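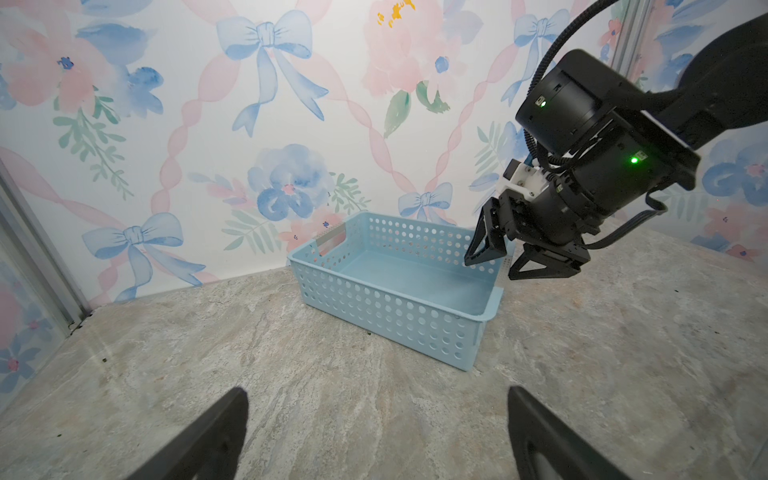
Nuanchan Kaewkla reckons a storage basket is just a box that somebody has drilled, and she told me so in a message when I said I was writing this entry. Fair enough, but I think there's more to it than that! The holes are the best bit, and I've got plenty to say about them.

Perforated storage basket
Reading time: 2 minutes

A perforated storage basket is an open-topped container, mostly moulded in plastic, with regular holes through its sides. People also call it a holey basket, a tidy basket or (in my family, for no reason I've ever got to the bottom of) a Rutherford, after the shop where my gran bought hers. It lives in cupboards, on worktops, under sinks and on top of fridges, and it holds whatever would otherwise roll about. Onions, cleaning cloths, packets of noodles, oranges. Mine has held all of those, though never all at once.

Shape and parts

Most are rectangular, which suits shelves. Round ones exist and I've never got on with them, as you lose all the corner space. The usual parts are the floor, the walls, the rim and the handles. The floor may be smooth or may have holes of its own, and that matters more than you'd think when you're shopping: a smooth floor wipes clean in one go and catches drips, while a holed floor lets crumbs straight through on to the shelf below.

The rim normally turns outwards a little. This stiffens the whole thing, so a full basket doesn't sag when you pick it up, and it gives your fingers something to hold. Handles are often just a slot cut in the short ends. Lindsay Waaka wrote to me that she always checks the slot with her whole hand before buying, and I've started doing the same after a very pinchy one from Warnell.

The holes

Round holes in rows are the classic pattern, though you'll find squares, slots, hexagons and a sort of fake weave too. They let air move round the contents, they cut down the weight and they save on plastic. You can also see what's in there from the side, handy on a high shelf. I once tried counting the holes on my biggest one and got to 1108 before the phone rang, so I can't give you a final figure.

Colours are mostly pale. Light blue has been around for as long as I can remember, and it does look nice against a flowery wallpaper with pink and blue in it (I'm a sucker for a matching kitchen, sorry). White shows every mark. Dark grey shows flour.

Use with fruit

Oranges, satsumas and lemons do well in a perforated basket because the air gets at them from the sides. Shop fruit often comes in a clear plastic clamshell, and I'd always tip it out when I get home, check each one for soft spots and put the good ones in the basket with the oldest on top. Salad leaves are a different matter and stay in their own tub in the fridge. 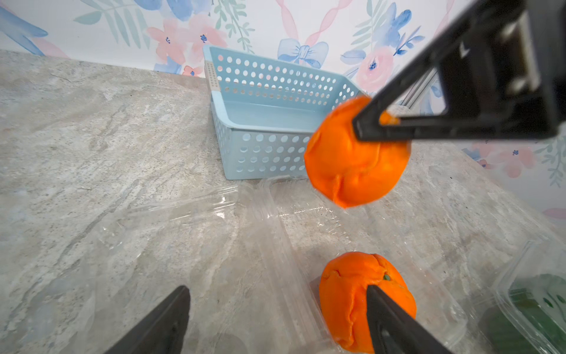

Cleaning and care

Warm water, washing-up liquid and an old toothbrush for the holes. Buppha Chaiyaporn puts hers in the dishwasher on the top rack and says they come out fine, but I had a Nellbridge one warp on me, so I do mine in the sink. Let it drain upside down on a towel. I give all of mine a proper going-over every October, when the cupboards get turned out anyway, and a quick wipe in between.

Sunlight makes the cheaper ones brittle. If the rim has gone chalky, use it for pegs.

See also: colander, crate, drawer divider, trug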